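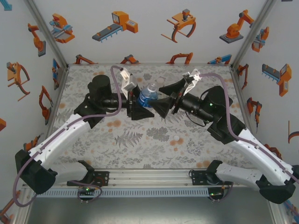

Notebook, bench cloths and bottles
Monday, 9.40

Cloth on the table is the fern one again, light grey with the orange dots. Noémie ironed it on Friday but didn't write down which setting, so I have put "medium, no steam" on the shelf label until she corrects me. The plain grey is in the wash with the two tea towels.

Carried over from last week: decide which cloths we keep for the tabletop work and which go back to the cupboard. Nathalie wants an answer before the Girard order goes in. Brayden would keep all of them. I would keep the fern, the plain grey and the blue check, and let the oilcloth go. The oilcloth never lies flat along the fold and small things catch on the ridge.

Notes on the fern cloth so far:

Hem is sound on three sides. The fourth has been let down and restitched, badly, by me.
Shrank 5 mm on the long side after the first wash. Nothing measurable on the second.
Creases if folded in quarters. Roll it on the cardboard tube instead. The tube lives behind the door.
The pattern is busy. Zachary lost a clear washer on it for most of an afternoon. Anything small and transparent should go in the dish when it is not being used.

10.15

Bottles. Small clear one with the blue label is the one we are using this morning. I have also got out the 500 ml and the 300 ml from the Zirnaro box for comparing by hand later. Please put bottles back in the box they came from. There are three boxes now and they were mixed up when I came in.

Labels: these matter more than I thought. A paper label goes soft after a day of handling and starts to lift at the seam, and then the bottle turns differently in the fingers because one side is tacky. Film labels are better but the glue line creeps. I have started pencilling the date on the cap of any bottle that goes on the table, and it gets retired after a week whatever it looks like. Amber asked if retired ones can go in the recycling. Yes, caps on, flattened.

Bare bottles with the label soaked off are in the tray marked BARE. Soaking takes an hour in warm water with a bit of washing-up liquid. Do not scrape with the steel ruler, it scratches and the scratches show up as white lines under the lamps. Used the edge of an old Oveo loyalty card and that was fine.

11.30

Tried the fill levels by hand at the side bench, just squeezing and tilting. Empty bottle dents straight away and stays dented near the waist. A third full is worst to handle, the water runs to one end and takes the bottle with it. Full is easy, if heavy. Would suggest we write the fill level on the sheet every time. At the moment the column is there and half the rows say "same", and I can't tell same as what.

The scales are reading heavy again. Check weight is fine cold and drifts once the lamp has been on. Moved them to the far end of the side bench, away from the lamp. If anyone needs the plug there, the extension lead is in the Prukum crate under the coats.

14.10

Brayden back from the stores. No more of the thin non-slip mat until the new order, code 1647 on the list if you want to chase it. In the meantime pin the cloth at the corners with the flat clips. The bulldog clips mark the table edge.

Nathalie came by and agreed on three cloths. Oilcloth goes. Zachary has asked for it for his shed.

To do:
Correct the iron setting (Noémie)
Date on caps, all bottles, including the ones in the Zirnaro box
Rewrite the fill level column so it takes a number
Buy washing-up liquid, we are on the last of it
Restitch the long hem of the fern cloth. Amber says she will do it on her machine if I leave it on her desk rolled and not folded

15.50

Plain grey is out of the wash and over the radiator. Tea towels have gone pink. Something red went in with them, not mine.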